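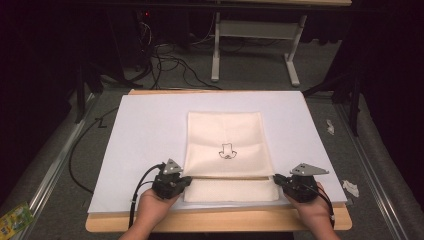 HOUSEKEEPING AND TEXTILE CARE I
Unit 6: Folding Flat Cloths
Instructor: Noel Calimlim
Revised 2022-11-04

Scope of the unit
This handout covers the folding of single-layer cloths of small and medium size: hand towels, tea towels, tray cloths and plain napkins. Fitted sheets and garments are treated in the June session. Students are expected to have read the notes on sorting and drying before attending the practical.

6.1 The work surface
Folding is done on a flat, clean, dry surface at hip height. A smooth white board laid over the table is preferred, as lint and loose threads show against it and it can be wiped between batches. The board should be larger than the largest cloth in the batch. Place the cloth in the middle of the board, with its short edge toward you, and leave a clear margin on all sides.

6.2 Face and back
Many cloths differ from one side to the other. One side may be smooth and carry a print; the other may be looped or textured. Before the first fold, decide which side is to show on the shelf. Where a cloth carries a single printed motif, the motif should sit upright and centered on the finished face. A fold line through the motif is marked as a fault.

6.3 Order of work
Lay the cloth out and smooth it from the center toward the edges with the flat of the hand.
Take the two near corners, one in each hand, and lift them together. Lifting one corner ahead of the other skews the fold.
Carry the edge away from you and set it down parallel to the far edge.
Hold both corners for a moment before releasing, then run one hand along the fold.
Turn the cloth only after the fold is firm.

Cloths that have been stored folded keep faint crease lines across the width. These may be used as guides if they are square to the edge. If they are not, disregard them and fold to the hem - the hem is always the reference.

6.4 Common faults
Overlap: the upper layer extends past the lower one, leaving a step at the edge.
Drift: the corners meet on one side only. Reopen the cloth and begin again. Do not pull the short side to match.
Trapped fold: a small pleat caught between the layers, usually felt before it is seen.

6.5 Practical assessment
Each student will fold 18 cloths of mixed size from the Panganiban linen store. Finished cloths are stacked with the folded edge facing outward. Marks are given for squareness, placement of the motif and evenness of the stack. Speed is not assessed in this unit - it is introduced in Unit 7.

Students should bring the course record book to the practical and have it signed before leaving the room.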